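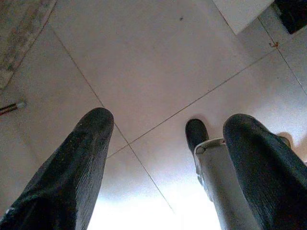

Robot Care Technician (part-time, Mahawong workshop)

Tatex is looking for someone to take over the day-to-day care of Jellisex, our floor pickup robot. It's a single arm with a two-finger gripper, and it spends its days reaching down to the floor and picking up the sort of small stuff that ends up there. Pens, socks, bottle caps, toy parts, the odd spoon. We love this machine, and we'd love it even more if one person knew it inside and out!

Until now the care has been shared among the people who write the software. They're good at software. The arm needs someone who likes wiping, tightening, checking and writing things down, and who gets a kick out of hearing a joint run smoothly again after a morning's work.

What you'd be looking after

The gripper comes first. Both fingers are black, with rounded tips and a fine rubbery texture, and that surface does most of the work when they close on something thin lying on smooth tile. Dust gets into it, so the fingers get cleaned at the start of every shift, checked for nicks and flat spots, and swapped in pairs. Never swap just one. A fresh finger beside a worn one pulls everything slightly to the side, and then we all spend an afternoon blaming the calibration.

Then there's the wrist camera, which looks down past the fingers. You'd clean the lens, check that the mount hasn't shifted, and run the alignment routine after every finger change. Shiny floors are tricky for it (glare can wash out a grout line completely), so you'll also be adjusting lamps and blinds and noting which settings gave us a usable view.

The rest of the job:

- going over the cable run from base to wrist and re-tying anything that rubs
- checking the finger mounting screws with the torque driver
- setting fingertip height again whenever the arm moves to a different floor
- keeping the spares drawer stocked and telling us before we run out
- first-line repair when something stops, and a clear note to the software side when it's beyond you
- the logbook, every shift, even when all you write is "cleaned, ran fine"

The floor height step deserves a little more. We work in a practice apartment with tile in one area and rugs in another, and the arm has to come down close without pressing. Grout lines, rug borders and slightly uneven tiles all matter. You'll do this with a feeler gauge and a lot of patience, and you'll probably end up on your knees with a flashlight. If that sounds like a good morning to you, please keep reading.

Who we'd like to hear from

You've fixed things with your hands: bikes, sewing machines, printers, vending machines, lab equipment, farm machinery, all of it counts. You can follow a written procedure, and you'll speak up when the procedure is wrong (ours are wrong in places, especially the section on cable ties). You can kneel and get up again many times in a shift and lift a toolbox.

You don't need a degree and you don't need to have touched a robot before. We'll teach you how to stop the arm safely, how to lock it out before your hands go near the fingers, and how to read its error messages. You won't work on it alone until you and we are both happy with that.

Nice to have, not required: soldering, a bit of Python, experience with small cameras.

Hours and practical details

The post is 80 hours a month, split into day shifts you agree on with the team. No nights, no on-call. The first seven weeks are paid training alongside the people who do the care now. Tools, knee pads and safety glasses are provided, and there's an annual allowance for a course of your choice.

The workshop is in the Prirnwood building in Mahawong, on the ground floor, with step-free access and bike parking by the side door. The contract runs through October, and we hope to extend it.

How to apply

Send us a résumé, plus a page at most about something you've repaired or kept running. Tell us what was wrong, what you tried first, and what you'd do differently. Photos are very welcome, and so are repairs that didn't work out!

Applications close Mon 28 December. We'll invite a small group to spend a paid half day in the workshop, where you'll change a pair of fingers with one of us beside you and ask as many questions as you like. Everyone who applies gets a reply.

Send applications to the Tatex workshop team through the jobs form, with "Jellisex care" in the subject line. If you need a change to any part of the process, add a note and we'll set it up with you.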